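4. Wrapping and the Work Surface

The third stage of the packing sequence, in which the shoe is brought to the sheet and enclosed in it, was carried out in the Grelbridge workroom on benches topped with stainless steel.

Figure 2. White sneaker and white sheet on a brushed steel surface.
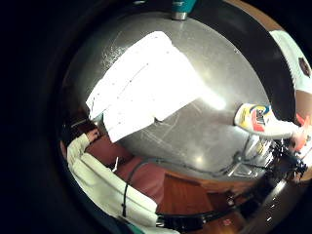 Palamarchuk objected, on reading an early draft of this section, that wrapping should not be treated as a stage of its own. On this view the packer who picks up a shoe has already decided how it will lie in the box, and the wrap simply follows from that decision. A packer who has to stop and think about the sheet, the objection continues, has been given the wrong sheet. We have kept the stage separate for reasons of method, but the objection is a fair one and shaped much of what follows.

4.1 Materials

Two kinds of sheet were in use at Grelbridge during the period of study. The first was a light white tissue supplied flat in bundles. The second was a thin white cotton square, hemmed on all sides, which had been brought in for returned and repaired footwear that would be handled again before it left the building. Packers referred to both simply as "the sheet," and the workroom instructions did the same. This caused some difficulty in the interviews, where it was not always possible to tell which of the two a speaker had in mind. Where the distinction matters we name the material. Elsewhere we follow the workroom.

The two materials behaved differently on the bench. Tissue slid readily over steel, and a packer could turn the whole arrangement, shoe and sheet together, with one hand. It also lifted at the corners whenever the door to the loading passage was opened. Cotton stayed where it was put. It held a crease badly, however, and packers who had learned on tissue tended to fold it twice before they were satisfied.

Footwear passing through the workroom was of mixed type. Canvas and leather sneakers made up the larger part, and the light-colored pairs were given the most attention, as marks on a white upper were the most frequent cause of a pair being sent back to the cleaning bench. The standing instruction, issued under the Voltska contract, was that no light upper should touch the steel directly on its side. The sole might rest on the metal for as long as was convenient.

4.2 Procedure

Observation began in April and closed on May 9, 2018. The pairs handled in that period numbered 700, of which more than 400 were light in color. Packers were told that the study concerned the order of their work and were asked to keep their usual pace. No packer was asked to change materials or to move to a different bench.

The written procedure placed the sheet on the bench first, with one corner toward the packer. The shoe was then laid on the sheet on its outer side, the toe directed away from the body, and the near corner was brought over it. In practice the shoe was often in hand before the sheet had been squared. Packers would hold the shoe over the bench, look along the upper for marks, and then straighten the sheet with the free hand. A partly folded sheet was common at this point. Several packers preferred it that way and said that an existing fold gave them a line to work to.

The position of the toe turned out to be a matter of some feeling. The instruction to point it away from the body had been written for right-handed packers working from the left end of the bench. Those standing elsewhere adapted it without comment, and brought the shoe in at whatever angle let the toe meet the sheet first. Figure 2 shows a shoe with its toe facing the sheet. We recorded the toe-first approach at every bench in the room, including those where the written procedure would have made a heel-first approach shorter.

Sydorenko, who kept the bench notes, used a simple code of letters for the position of the sheet and the hand that moved it. The code made no allowance for a shoe that was picked up, set down again and picked up a second time. Such cases were written out in full in the margin, and the marginal notes are the source for most of the remarks in Section 4.4.

4.3 The Steel Surface

Steel tops had replaced painted boards in the workroom before the study began. They were chosen for ease of cleaning, and on that count the packers had no complaint. The surface could be wiped between pairs in a single pass, and dust from the soles did not settle into it as it had into the older tops.

Two reservations were raised repeatedly. One concerned scratches. Fine scratching had no effect on the shoes that we could establish, yet packers distrusted a scratched area and would move the sheet to cover it. The other concerned glare. A brushed surface spreads the light that falls on it, and when a white sheet lies on top, the eye has very little to settle on. Small marks on a white upper are hard to find in such conditions. One packer at the Shevchuk bench had taken to turning away from the work surface altogether when inspecting a pale shoe and holding it against a dark apron. This added a movement to the sequence, but pairs inspected in that way were seldom returned.

The question of personal items on the bench should be mentioned briefly. Drinking containers were permitted along the far side of the surface, provided that they were closed. The rule was generally kept. Its effect on wrapping was slight, although a sheet opened to its full width at a crowded bench had to be turned to clear whatever was standing there, and the turn was sometimes carried through into the wrap, so that the finished parcel lay at an angle in the box.

4.4 Irregular Wraps

A wrap was entered as irregular if any part of the upper remained uncovered when the parcel was placed in the box. Irregular wraps were found with both materials. With tissue the usual cause was a sheet that had shifted after the first fold. With cotton it was a fold made too short, leaving the heel exposed. The remedy in both cases was to open the wrap and begin again, and experienced packers did so at once. Newer packers were inclined to tuck the loose part in by hand, which held well enough on the bench but tended to come undone when the second shoe was laid beside the first.

Colored panels on an otherwise white shoe raised a related point. The Lasine instructions, which were followed for a small share of the work, required that any colored panel be covered by a double thickness in case dye should transfer to the facing shoe. The Voltska instructions contained no such requirement. Packers who worked under both sets generally applied the double thickness throughout, using the existing fold in the sheet for the purpose. We found no written authority for this habit, and the supervisors we asked were content to let it stand.

A shortened inspection was tried at the end of the period, with 10 pairs drawn from the light-colored stock and wrapped in cotton only. The number is too small to support any finding on material, and the results are given in the appendix without further treatment. Boxing and labeling are taken up in Section 5.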